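# Plonamau Scientist Biographies

Plonamau is a text collection of short biographical profiles of physicists, chemists and astronomers. Each profile covers childhood, education, career, major works, awards, and personal life, in that order where the source allows it. The collection is meant for work on summarization, timeline extraction and name linking.

Maintainer: Cormac Daly
Annotation lead: Jarlath Mac an tSaoi
Current release: 4th January

## Contents

- `profiles/` holds 3000 profiles, one plain text file each.
- `timelines/` holds dated life events for 2000 of the profiles.
- `aliases.tsv` lists name variants, including married names, transliterations and initials.
- `splits/` holds the ID lists for train, dev and test. The test list has 570 IDs.

Profiles without a timeline file are people for whom fewer than four life events could be dated to the year.

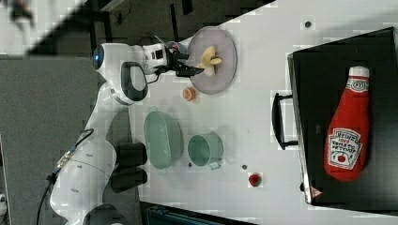
## Record format

Each profile opens with a header block, followed by a blank line and the body text.

| Field | Type | Notes |
|---|---|---|
| `id` | string | Stable across releases |
| `name` | string | Form used most often in print |
| `born` | date or year | Empty if disputed |
| `died` | date or year | Empty if living or unknown |
| `field` | string | One main field only |
| `awards` | list | Award name and year, separated by a colon |
| `joint` | list | IDs of people who shared an award |

The `joint` field points only to people who are in the collection. A shared award whose other winners have no profile gives an empty list, so the field should not be used to count sole winners.

Dates follow the calendar in use at the place of birth. Where a source gives both Old Style and New Style dates, the New Style date is in the header and the other one is left in the body.

## Annotation

Timelines were marked up in Patano by two annotators working separately. Disagreements went to Jarlath Mac an tSaoi for a decision. Event types are birth, schooling, degree, appointment, move, publication, award, marriage, and death. "Move" means a change of country. A change of city within a country is not marked.

An appointment is dated from the year the person took up the post. Sources often give the year of the offer instead, and the two can differ by a year or more during wartime. 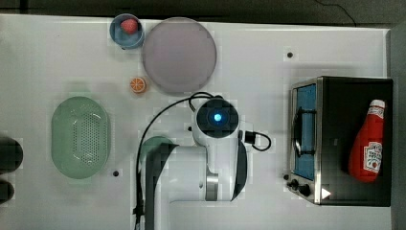 Discovery dates caused the most trouble. A profile may say that a particle or element was "discovered" in the year of the experiment, the year of the paper, or the year other labs confirmed it. The guidelines take the year of first publication. Experiment dates are kept in the body text but carry no tag.

Name linking was done with Zirkura and then checked by hand on a sample of 200 profiles. Errors found in the sample were fixed. The rest of the output was not reviewed.

## Known issues

- Father and son pairs with the same initials are sometimes merged in `aliases.tsv`.
- Body text repeats the opening sentence in some files. This comes from the source pages and was left in place.
- Coverage leans heavily toward award winners. Instrument makers, lab assistants and teachers are rare.
- Women are often listed under a husband's name in older sources. The alias file covers the cases we know of.
- Birthplaces keep the country name in the source, which may be the modern state or the one that existed at the time.

## Changes

The September release used a single `dates` field. It has been split into `born` and `died`. Loaders written for the old format will fail on the header block. The Ross loader reads both formats.

Corrections should quote the profile ID and name a printed source for the new value.

Related items

- Plonamau timeline guidelines
- Patano export notes
- Zirkura alias matching
- Ross loader: reading old and new headers
- Chemists and astronomers: list of profile IDs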